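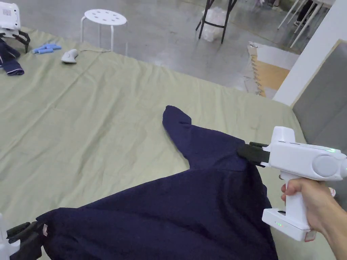

Part 4: Setting Up Your First Season in the Koltus League Manager

Okay, so you've got your account, you've added your club logo, and you're staring at the big empty calendar. This is the part where I made every mistake going when I ran our flag football league's schedule for the first time, so I've written it the way I wish somebody had written it for me. If you skipped Part 3 (Teams and Rosters), go back and do that one first. The scheduler won't open until you have at least four teams saved.

Before you start

Have these handy:

- your list of teams, with one contact for each
- your fields and the hours you're allowed on them
- any dates you already know are no good
- your league code (ours is 2211, yours is on the welcome email)

Creating the season

1. Click Seasons in the left menu, then New Season.

2. Type a name. Keep it short! The name prints on every scoresheet and anything long gets chopped. I use "Fall" and leave it there.

3. Pick your start month. We start in September, and I leave the end month blank so the scheduler can work it out from the number of games.

4. Under Format, choose Single Round, Double Round or Divisions. With our 10 teams, a double round gives 90 games, and we don't have the field time for that, so I go with Divisions and let the two halves cross over a bit.

5. Click Save Draft. The button next to it says Publish, and it's the same shade of blue. You want Save Draft.

CAUTION: Publish sends an email to every contact in the league right away. You can't pull it back. I once published a draft with Raudsepp playing Raudsepp in the opening game, and Imani Blackwood, who coaches them, wrote back to say she liked their chances.

Adding your fields

6. Go to the Fields tab and click Add Field. Give each one the name people really use. Our second field is officially the Handel Street Recreation Ground, but everyone calls it Handel, so that's what I typed.

7. Set the opening and closing times. The closing time means the last whistle, so if the lights go off at 9:00 p.m., put 8:45 and give people a chance to find their water bottles.

8. Set Game Length. You'll want to include halftime in this! The default is 60 minutes, and I have ours at 86, which looks like a funny number but it's two 35-minute halves, a 10-minute break and a little bit for the coin toss and getting lined up.

9. Set Changeover to at least five minutes. If you leave it at zero the scheduler will happily start one game the very minute another one ends.

NOTE: If two fields share a parking lot, tick Stagger Starts on both of them. It moves one field's kickoffs by 15 minutes, and the lot is so much calmer.

Blocking dates and making requests

10. Open the Blackouts tab and click any date nobody can play. Gray means blocked for everybody. To block a date for one team only, click the team name first and then the date (it turns orange).

11. Add your requests under Preferences. Each team gets up to three. Heiðrún Bergmann's team, Plernidari, always asks for late kickoffs, and Justinas Toom asks for early ones, so those two pretty much sort themselves out.

12. Drag the Strictness slider to the middle. All the way to the right treats every request as a hard rule, and you'll most likely get the red "No schedule found" banner.

Building the schedule

13. Click Build. Ours takes a couple of minutes. Leave the tab open while it runs.

14. Look over the Balance table. It shows early games, late games and games per field for every team. I look for any number in bold, which means a team is two or more off the league average.

15. To swap two games, drag one on top of the other. A yellow triangle means you've made a conflict somewhere. Hover over it to see which team is affected.

16. Click Share Preview and send the link to one other person before you publish. Mine goes to Aoife Costello, who spots back-to-backs faster than the software does.

17. When you're both happy, click Publish and type your league code to confirm.

NOTE: Rainouts get their own screen after you publish. Those are covered in Part 5, along with playoff seeding and forfeits.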